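Pet-proofing check before Biscuit comes to stay at Mélanie's, my notes in brackets!

- [x] Back door latch (sticky, but it holds)
- [x] Cat flap locked at night
- [ ] Lilies out of the hall – Kendra, please!!
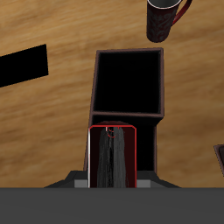
- [x] Washing machine door kept shut (she adores a nap in there)
- [ ] Window catch upstairs, still loose

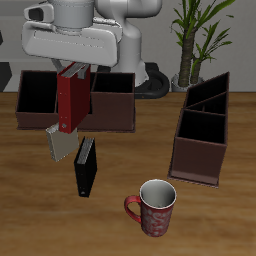 Biscuit climbs everything, so shelves get their own check. Anything she can nudge off a tabletop counts, and a red patterned mug like that one would be on the floor by breakfast. Mugs in the cupboard, then!

- [ ] Blind cords tied up (Jaxon has the hooks)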